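## Section 8: Good practice before you run a counter task

Welcome to the fun part! By now you have the Hisgate kitchen workspace installed, both arms answer to the controls, and you've probably already driven a gripper straight through a cupboard door to see what would happen. (We all did.) This section covers the house rules for two-armed work at a counter in simulation. They're short, they're mostly common sense, and they make the step to a real kitchen so much easier later on.

The rules were first written up by Tariq Rajput and have been argued over happily ever since. Wording last changed 6/19/19.

### 8.1 Why keep safety rules in a simulator?

Nothing on the screen can pinch your fingers. Fair enough! But the settings you save here travel. A speed limit you turned off on a lazy afternoon goes into the task file, the task file goes to a teammate, and the teammate loads it on hardware. So we treat the simulated arms as if they had weight and the counter as if it could chip.

You'll also get better results. Policies trained on careful motion tend to move carefully, and it is a real pleasure to watch one reach for something small without barging into everything on the way.

> **CAUTION:** Passing every check in this section does not clear a task for a real robot. Hardware needs its own risk assessment, done on site, with the actual arms, tools and people in mind. See Section 12.

### 8.2 Set the starting position

1. Load the kitchen and choose **Reset base**. Wait for the status line to read *Settled*.
2. Turn the base to face the counter you want to work at. Square on is best for a first task.
3. Raise both grippers until they sit at a similar height, one on each side of the work area.
4. Check that you can see both sets of fingers from the head view. If the robot's own body hides one of them, lift that arm or move it outward.
5. Leave clear space between the two grippers. They should never start closer together than the clearance value in your profile.
6. Save the position with a plain name, such as `counter_start`.

**Note:** The gripper nearer to the head view looks bigger on screen. Don't try to "fix" this by pulling it back. Compare the height readings in the side panel and trust those.

### 8.3 Look before you reach

Stop here for a moment, every time, before the first move. The head view is what your operator or your policy will be working from, so give it a proper look. At a stone-patterned counter with a wooden tray or board, a small white-capped bottle and a white scoop, the thing to notice is how little room the right fingers have next to the scoop.

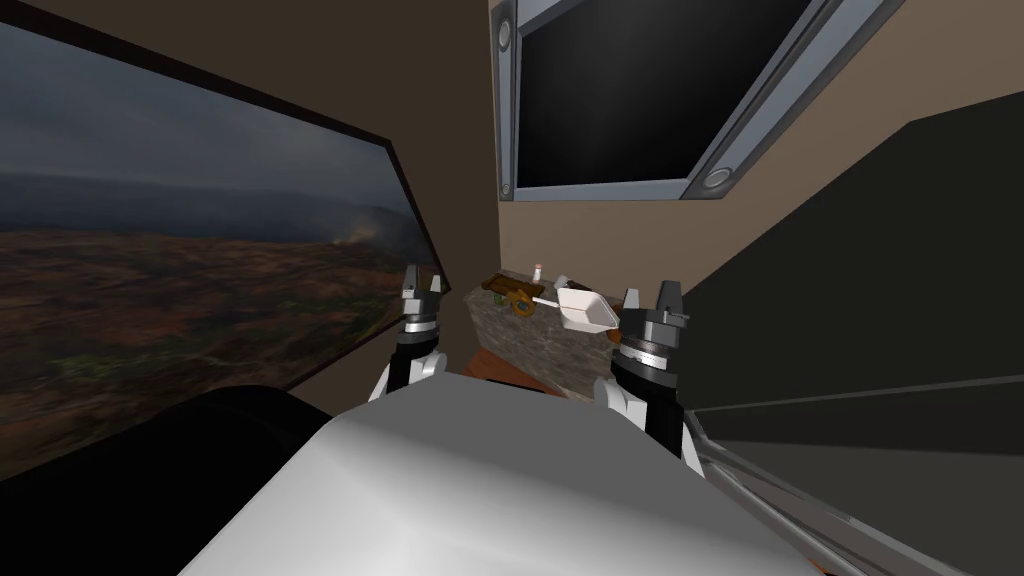 Torunn Nygård would make the clearance check automatic and refuse to start the run if it fails, with no override button at all. Her point is that people click through warnings by the third day, and that a check you can skip soon becomes a check you do skip. We like this a lot, and it's planned for the July release. Until then the check is manual, so please do it!

1. Open **View > Clearance**. Each gripper gets a colored shell.
2. If a shell touches any item, back that arm away before you do anything else.
3. Turn the shells off and on again once to make sure the display has refreshed.
4. Look for thin, upright items close to your path. A bottle is easily tipped by a wrist or forearm that the operator isn't watching.
5. Check the space above and beside the counter as well. Cabinets and wall-mounted appliances count as obstacles, even when the task never mentions them.

> **CAUTION:** Never use **Ghost mode** to get an arm out of a tight spot during a recorded run. It lets the arm pass through solid objects, and the recording will teach exactly that. Stop, reset, and start again.

### 8.4 Moving with two arms

Two arms are wonderful. You can steady a tray with one and place things with the other, and once it clicks you won't want to go back. A few rules keep them out of each other's way:

- Name a lead arm for each step. The other one holds still unless the step calls for both.
- Cross the middle of the work area with one arm at a time.
- Approach from above where you can, then come down slowly.
- Open the fingers before you get to the item, while there's still air on both sides.
- After letting go, lift straight up first and move sideways second.

Keep the speed setting on **Low** for the first 12 runs of any new task. If all of them finish without a contact warning, go up one step. If you get a warning at the new speed, drop back down and find out which link touched what. The contact log lists it by name, and it's often the forearm.

### 8.5 Keep a run record

Good records are the least glamorous rule and the one we're fondest of. Mudassar Hashmi once traced a strange wrist wobble back to run 548 of a batch of 3470, purely from the notes field. Lovely work, and it took him less than an hour.

For each run, fill in:

| Field | What to write |
|---|---|
| Task name | The saved name, spelled the same way every time |
| Start position | The name from 8.2 |
| Lead arm | Left, right, or by step |
| Speed | Low, Medium or High |
| Clearance check | Your initials |
| Contacts | Copy from the log, or "none" |
| Notes | Anything odd, even if it seems tiny |

**Note:** Write "none" in the Contacts field when there are none. A blank field is read as "not checked," and the run will be left out of the training set.

Send questions about the record format to Noman Rizvi. For changes to the rules themselves, open a ticket under *Practice* and attach the run record. Next, go to Section 9 to set your stop zones.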